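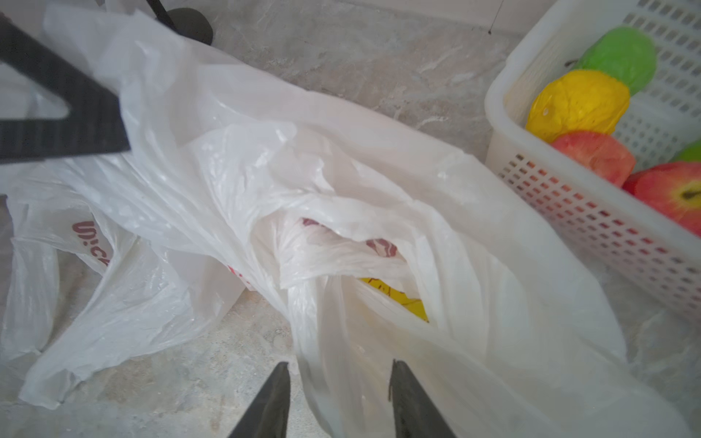 Most people who ask me about robot learning want to know about the model. I would like them to ask about the shopping.

At Semia we have recorded 3934 examples of two arms handling fruit and carrier bags. I think the first 100 taught us more than the next thousand, and the reason is dull. Early on we used whatever bags came to hand. Later we bought a box of identical ones and the numbers went up quickly.

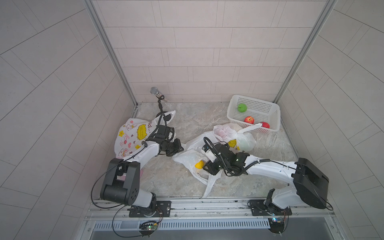 Bags and artificial fruit in the two-arm cell.

A thin bag never falls the same way twice, so it is tempting to think the variety looks after itself. It does not. A policy trained on one kind of bag learns that bag. Ours did, and we lost most of August finding out.

My view is that a team should set a limit on repeats before it sets a target for the total. Ten tries with one bag, then change it. Keep the clumsy attempts too, if the operator recovers. The count will grow more slowly and the people paying for it should be told so at the start.

Eifion Prothero

Shares: 10
3 comments

Evaristo Dal Bello
Agree on repeats, less sure about keeping clumsy attempts. We had to throw a lot of ours away.

Rajan
How do you label a recovery?

Fastia
Same problem here with towels.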